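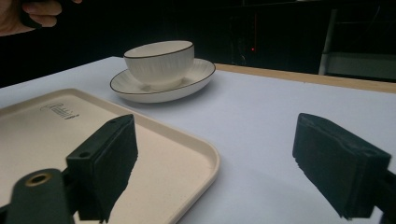 4.3 Checking the foam pads before a recording set

The Prindico method note says worn pads make no difference to the trained policy. We have not been able to confirm that. Its result rests on 20 trials with one cup, so treat it as a claim and check your pads anyway.

1. Hold the gripper with the fingers open and look at the lower edge of both pads. Write "clean" or "frayed" in the log.
2. Set the cup on its saucer, away from the tray.
3. Close the fingers on the cup wall three times without lifting. Log any slip.
4. Record the set. Do not change pads partway through.

Note: Molwood reports 232 usable demonstrations from frayed pads. The report never says how "usable" was decided — ask before you quote it.

Caution: Loose foam can hang into the camera view. Trim it only between sets, and log the trim as a pad change.

5. If you do fit new pads, repeat steps 2 and 3 and start a new set number.

Do not pool old-pad and new-pad sets until the comparison in section 6 is done. Questions about the log go to Divya Salian.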